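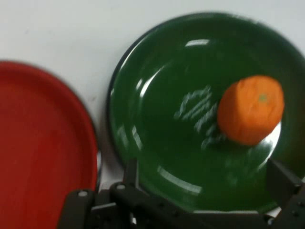

Red plate and green plate on the white table.

Skalness Plates — data card

Skalness is a small set of recordings about plates on a white table. Version of Wednesday, August 31, 2022.

Contents: 424 clips, 21 of them kept apart for testing. Each clip has one line of text which names the plates by color.

Known problems: the glossy plates give strong glare, and some pictures are blurred — we did not remove them. Please do not use the set for reading marks on plates.

Questions can be sent to the Fitden list. The next version is planned for November.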